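Notes on Folding Long Linens in a Shared Room
May
Posted by the author of this blog

The practice of folding long pieces has occupied a fair portion of this blog over the past season, and the correspondence received on the subject suggests that further guidance would be of use. The present entry concerns strips: table runners, sash lengths, banner paper and similar items that are much longer than they are wide. These are treated separately from napkins and towels, which were covered in an earlier entry.

A strip should first be laid out at full length on a clean surface and smoothed from the center toward both ends. The long edges are then brought together and the crease is pressed with the side of the hand. A second lengthwise fold may follow when the material is thin. Paper accepts a second fold readily. Heavy cotton does not, and it should be left at one fold and rolled. The runners purchased from Barrientos last year fall into the heavy category and have been rolled without exception.

Once folded, the strip should be held upright before it is put away. Uneven layers that are not apparent on a flat surface become apparent when the piece stands on end, and a poor crease can be corrected at that point with little effort. Good daylight is a considerable help with white material. A room with plain white walls is less helpful, as a white edge is difficult to judge against them, and it is advisable to turn toward the window.

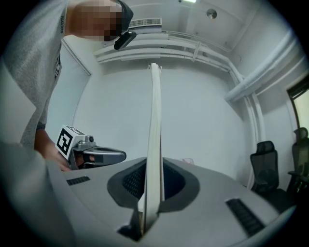
Dukomia writes that standing a long piece on end is unnecessary with paper, and that a ruler drawn once along the crease gives the same result in less time. The point is accepted for new paper. Paper that has been folded before tends to return to its former crease under a ruler, and for such pieces the upright check remains the recommendation of this blog.

With regard to storage, folded strips are to be placed in the Nernby drawer, which holds 22 pieces when they are stacked with the creases facing the same way. Rolled pieces are kept on the shelf above it. Labels should give the length in inches. The longest runner in the present collection is 99 inches and requires a second person at the far end.

Readers have also inquired about pressing. A warm iron is permitted on cotton after the first fold. Paper should be placed under a flat board for eight hours. The drawer will next be relined, and the measurements for the lining paper will be posted when they have been taken.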